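September, 4:40 pm - bin notes, mostly for me and Araba

Finally sat down with the block bins today, after promising Parveen I'd do it before the Plarkby crates show up. Room 302 has been getting cluttered again, so I started by pulling everything off the lower shelf and sorting by color. The blues and yellows went into the Lovura tubs (lids still don't fit, I gave up and used tape!). The red and green ones stay together for now in the big gray bin, as that's the mix Haziq keeps asking for.

About that bin - I wiped it out twice this morning and I think the scuffs on the bottom are just part of it now. I tried plain soapy water first, then the Alerum cleaner on a rag, and if the second one did anything I couldn't tell you what. 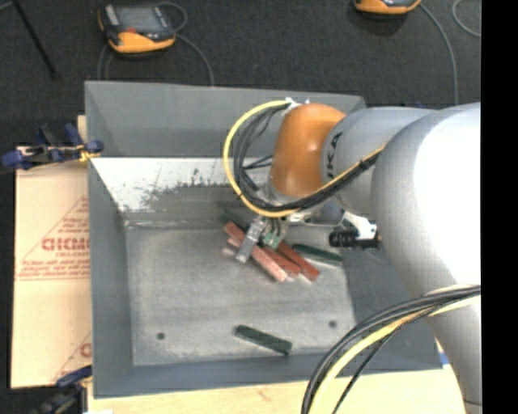
The whitish band along the back wall bugs me more than the bottom does. It's really worn along the lower edge, all scratched and speckled, and I'd like to know if that's a coating coming away or years of blocks getting shoved up against it. Kenneth votes coating. I scraped at it with a fingernail and got nothing, so who knows. Maybe try a plastic scraper next time (NOT the metal one, Nestor).

Also the two little holes near the front. I want to put tape over them from the outside so grit stops collecting there, but check with Parveen first in case she wants them for drainage.

To do:

- order 5 more tubs, with lids that close
- relabel shelf, the old tag says 2085 and I can't find that on any list
- ask Araba where the good rags went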